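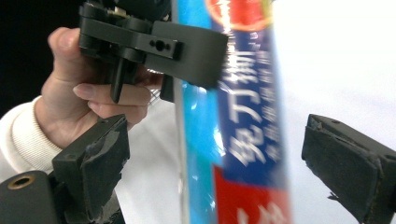
Wednesday, 4:40 pm

Right, so the Durkeo hand unit is out of service until further notice and there's a tag on it. Please don't untag it, even for "just one quick run" (I know us).

Short version: the jaw stopped closing all the way partway through the tall container set, and the software kept cheerfully recording it as a closed grip. I only noticed because a container slid down through the fingers and landed on my shoe. No harm done, it wasn't heavy, but if we'd been doing glass I'd be writing a very different entry.

Went back through the log at lunch. Counter says 1,574 cycles since the pads were last changed. We're supposed to get 2,000 out of a set, and I'd been trusting that number a bit too much! The pads are scuffed grey in patches on one finger, and on the other the edges are fraying and starting to peel, with a little loose bit hanging off the bottom corner. My guess is that crumbs of pad have worked their way into the linkage. Haven't opened it up yet, so take that as a guess.

The bit that bothers me more is the pin. The way I hold the thing, my fingers sit right up under the mechanism against that short black pin, and when the jaw stuck I squeezed harder without thinking. Got a decent pinch on the middle finger. Skin's fine, colour's back to normal, wrote it in the first aid book anyway. Also, loose knitted sleeves near the linkage are a dumb idea and I'm the one who wears them. Sleeves rolled up from now on, me included.

Checked the width reading against the calipers afterwards. It says 78 mm with the jaw wide open, and it still said 78 when I'd pushed the fingers in by hand a fair way, so the encoder could be slipping as well. Might be 2 separate faults. Ugh.

To do:
Bag the old pads and keep them, don't bin them.
New pads from the Mikach drawer (the grey tub, the other one's the wrong thickness).
Open up the linkage, clean it, look for a bent plate.
Flag everything from this morning's session as suspect in the Avik folder. I've done up to the break, the rest still needs doing.
Ask Mihăilă whether they'll sell us a finger guard on its own.

Spare unit is on charge if anyone's desperate.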